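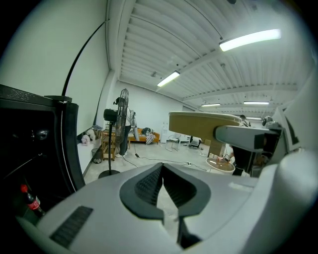
多目的室の中で飲食をすることはできますか。

ふたの閉まる飲み物と、ふた付きの容器に入った軽食に限り、室内でお召し上がりいただけます。汁物、加熱を要するもの、においの強いものはご遠慮ください。

サイト内検索 キーワードを入力してください 検索

エンティリ会館(Entili)フォトギャラリー 多目的室の室内と備品

エンティリ会館多目的室は、展示、講習、試写、軽作業等の用途に供する平土間の室です。本ページでは、ご利用を検討されている団体の皆様に向けて、室内の様子を写真により紹介するとともに、天井、照明、床、備品および飲食の取扱いについて記載しています。掲載内容は8月31日(水)に更新しました。

1 室の概要

床面積は240平方メートル、定員は70名です。定員には、講師、進行担当者および撮影担当者を含みます。固定席および舞台は設けていません。机と椅子の配置は利用団体に一任していますが、出入口の前および消火器の周囲には物を置かないでください。

壁面は白色を基調としています。投影を予定されている団体は、予約の際にその旨をお申し出ください。壁面への粘着テープ、画びょう、釘等の使用は認めていません。掲示物がある場合は、備付けの自立式掲示板をご利用ください。掲示板の表面には、はがした跡の残らない用紙止めのみ使用できます。

2 天井および照明

冒頭の写真では、白い波形の天井に梁が渡り、蛍光灯が室の奥へ向かって並ぶ様子をご覧いただけます。天井板は張っておらず、梁が室内から見える造りです。

照明は入口脇の操作盤により列ごとに点灯および消灯ができます。投影時には、投影面に近い列のみを消灯し、通路側の列は点灯したままとしてください。全列の消灯を希望される場合は、誘導員の配置計画を添えて事前に事務室へご相談ください。

梁および照明器具に物をつり下げることは、重量にかかわらず禁止しています。装飾を高い位置に設ける必要があるときは、床置きの支柱を用いてください。器具の異音、ちらつき等に気付かれた場合は、ご自身で触れずに事務室までご連絡ください。

3 換気および扇風機

夏季は空調設備に加えて、床置きの黒い扇風機を使用しています。首の部分の角度を調整し、上向きに風を送ることもできます。7月に配置を見直し、現在は着席位置に風が直接当たらないよう、壁寄りに置くことを標準としています。

移動の際は、電源を切り、羽根が完全に止まってから支柱を持って運んでください。羽根を覆うかごに手を掛けて引くと、台座が傾くおそれがあります。紙の資料を机上に広げる催しでは、重しをご用意いただくか、風量を弱に設定してください。

窓および扉は、開会前と休憩中に開放してください。雨天時の窓の開放については、床がぬれない範囲で各団体の判断によるものとします。

4 床面および配線

床は明るい灰色です。水分や油分が付着すると滑りやすくなるため、こぼした場合は直ちに拭き取ってください。清掃用具は室外の用具庫にあり、どなたでもお使いいただけます。使用後の雑巾は、用具庫内の所定のかごに入れてください。

電源コードを床にはわせる場合は、できる限り壁に沿わせてください。やむを得ず通路を横断するときは、配線カバーを掛け、つまずきの防止に努めてください。配線カバーは事務室で貸し出しています。延長コードを重ねて接続すること、巻いたまま使用することは認めていません。

脚部の重い什器を動かすときは、引きずらずに持ち上げてください。台座の丸い机や腰掛けを転がして移動すると床に傷が付きますので、必ず二人以上で運搬してください。

5 飲食に関する取扱い

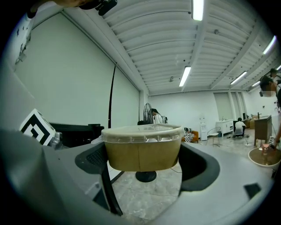
半透明のふたが付いたクラフト紙の容器。室の奥に黒い扇風機、天井に蛍光灯。

室内での飲食は、休憩時間に限ってお認めしています。容器はふた付きのものを選び、開けるのは着席してからとしてください。飲み物についても、キャップを閉めることのできるボトル入りのものをお勧めします。紙コップを用いる場合は、機器の置かれた机から離れた場所に飲み物専用の机を設けてください。

配食を伴う催しでは、事前に食品の品目と数量を事務室へお届けください。調理および盛付けを室内で行うことはできません。食物アレルギーに関する表示と参加者への案内は、主催団体の責任において行っていただきます。

ごみは原則としてお持ち帰りください。お持ち帰りが困難な場合は、専用袋を1枚300円で販売しています。紙の容器、プラスチックのふた、飲料ボトルは、それぞれ分けて袋に入れてください。飲み残しは洗面所の流しに捨てず、給湯室の流しをご利用ください。袋は口を縛り、退室時に事務室前の置場へお出しください。

6 貸出備品

多目的室で使用できる主な備品は次のとおりです。数に限りがありますので、予約と同時にお申し込みください。

エドウッド(Edwood)折り畳み机
天板を上にして開き、脚の留め具が左右とも掛かったことを確認してください。天板の上に乗ること、腰を掛けることは禁止しています。

オンディックス(Ondix)携帯用拡声装置
マイクロホンと本体を一組として貸し出します。電池は利用団体でご用意ください。屋外への持出しはできません。

ターケント(Turkent)自立式掲示板
両面を使用できます。通路に面して設置する場合は、脚部が通行の妨げとならない向きに置いてください。

床置き扇風機
申込みは不要です。使用後は電源コードを束ね、元の位置に戻してください。

備品の破損または紛失が生じたときは、退室前に事務室へお申し出ください。通常の使用による損耗については、弁償を求めません。利用団体が持ち込む機材については、会館では保管をお引き受けしていません。

7 利用時間および退室時の確認

利用は1回につき4時間を上限とし、準備および片付けに要する時間を含みます。続けて利用を希望される場合は、次の区分に空きがあるときに限り、改めて申込みを受け付けます。電話のみによる延長の受付は行っていません。

退室にあたっては、机と椅子を所定の場所に戻し、床面の汚れ、忘れ物および電源の切り忘れがないことを確認してください。確認票は入口脇の棚に備え付けています。記入のうえ、鍵とともに事務室へご返却ください。

下見は、他の団体の利用がない時間帯に受け付けています。写真のみでは把握しにくい机の配置、搬入経路、電源の位置等については、下見の際に職員がご案内します。希望日時と予定している用途を事前にお知らせください。

掲載写真について

本ページの写真および文章の無断転載はご遠慮ください。利用団体が催しの案内に掲載を希望される場合は、所定の申請書を事務室へご提出ください。室内の什器および備品の配置は催しにより異なり、写真と現況が相違する場合は現況を優先します。

エンティリ会館 施設利用係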